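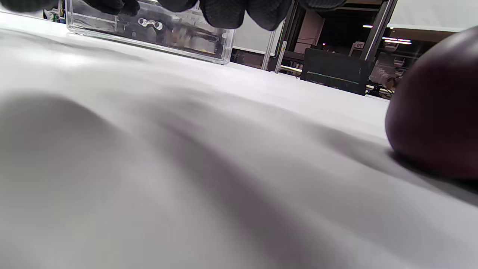 Clear boxes find a second life at Gendham's sorting table

GENDHAM — Anyone who has ever opened a kitchen cupboard and been met by a small avalanche of lids will feel right at home at the Vavalell Rooms this April, where the long-running household swap has given a good part of its floor over to storage boxes, and in particular to the clear acrylic kind that so many of us buy with the best intentions and then never quite find a use for.

The swap itself is an old friend to people on this side of town. You bring what you no longer need, you have a cup of tea, and you go home with something you do need (or at least something you like the look of, which happens to the best of us). What is new this spring is the sorting table, covered in plain white cloth, where boxes and holders are looked over and wiped down before they go out on the shelves.

Kai-wen Fung, who looks after the table, said the idea came from seeing how many good boxes were being passed over at earlier swaps on account of a little dust or a lid that had gone missing.

"People would pick one up, see a smudge, and put it right back," Fung said. "A wipe with a soft cloth and some dish soap and it looks lovely again. I hated seeing them go home with the person who brought them in, because that person had already decided they didn't want it!"

The swap has passed along 1,067 household items since it started keeping a tally, Fung said, and boxes and jars are nearly always the first to go once they have been cleaned up. Clear ones are the favorites by a long way. You can tell at a glance whether you are out of rice or down to your last tea bag, and they let a bit of light through on a dark shelf, which is a kindness in some of the older kitchens along Bodin Street.

Acrylic does ask for a gentle hand, though, and Fung is happy to explain this to anyone who stops by the table, sometimes at length. It scratches more easily than glass, so the scrubbing pads stay at home. Glass cleaner with ammonia in it can leave the plastic cloudy. Lukewarm water, a drop of mild soap and a soft cloth are all that most boxes want, and the corners can be reached with a cotton swab.

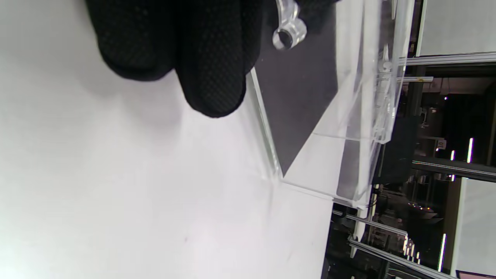
What to bring, and when

Boxes, bins, jars and drawer dividers are all welcome in any size, as long as they are free of cracks and have had a quick rinse. Lids are very welcome even if you have lost the box that went with them, as there is a fair chance the match is already sitting in the lid basket. Please take off any old price stickers if you can manage it. A little cooking oil left on the sticky patch for a few minutes usually does the trick, followed by a wash.

Each household may bring up to 14 items and take home as many as it brought, and anyone who comes with nothing at all is still invited to choose 2, which Fung said is the rule people ask about most and also the one they seem too shy to use.

Doors open at 3 in the afternoon. Drop-offs are taken at the side entrance on Hendier Lane, where there is a ramp and a short stretch of curb for unloading. The parking lot behind the building is shared with the dance school and fills up early, so walking over is a good idea if your boxes are light.

Anything left on the shelves at closing time is kept for the next swap. Fung is also hoping for a few more soft cloths, clean old T-shirts included, and they can be left in the bin just inside the door.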